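### 4.2 Attendance and Costume at the Clillthorpe Convention

The Clillthorpe fan convention takes place each May in the former Emitz trade hall. We handed out paper surveys at the main door and received 714 completed forms. Of these, 80 came from people who had entered the costume contest. The contest was hosted by Sostum, a student drama club, and ran for most of the afternoon.
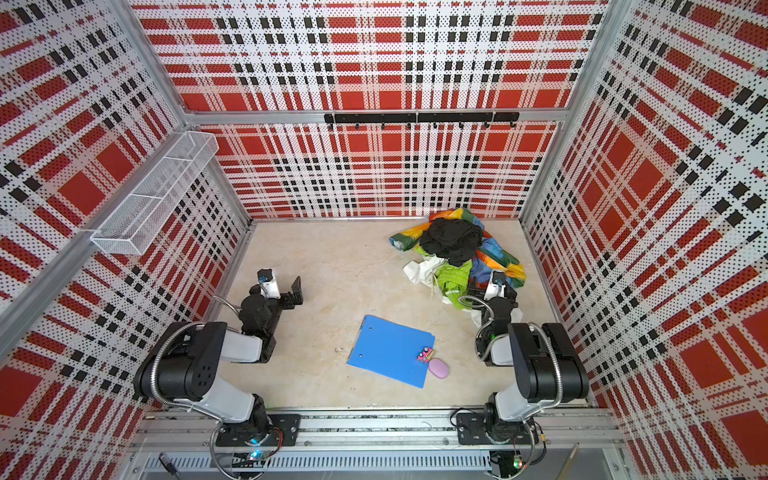
**Figure 3.** Perforated wall panels in red, white and black plaid, with a hook rack and wire basket.

Most contest entrants said they had made at least part of their costume at home. Store-bought pieces were common too – wigs and boots above all – but few people wore a full costume bought as a set. Entrants who worked in groups spent less per person and were more likely to return the next year. 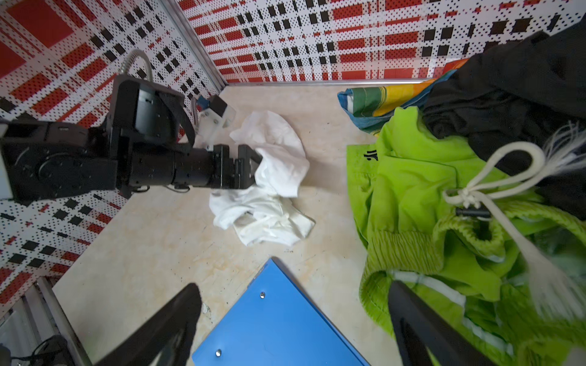

Fabric was the largest single cost named by entrants. Many cut this cost by using old bedding and curtains, and the Leckie guide to home costume making gives the same advice. Plain white cloth was named most often, as it takes dye well and can serve as a cape, a sash or a lining. It also creases easily: a piece bunched up on the floor, like the one in the gripper, shows folds all over. Several entrants listed ironing as their last job before leaving home.

We also held 13 short interviews in the lobby during the quiz and the dance sets. The people we spoke to were asked why they came, who they came with, and whether they watched the stage acts.

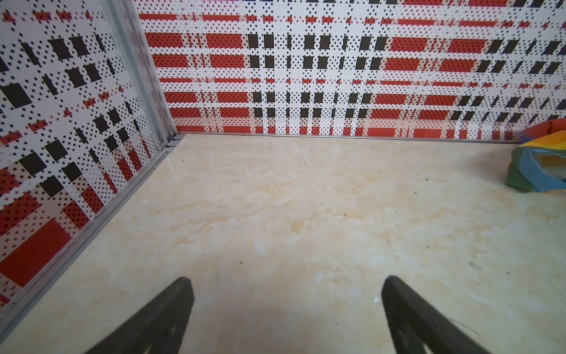 Only four of them had come mainly for the stage program. The others named the stalls, the contest or meeting friends as their main reason, and treated the music as something to sit down to between other things.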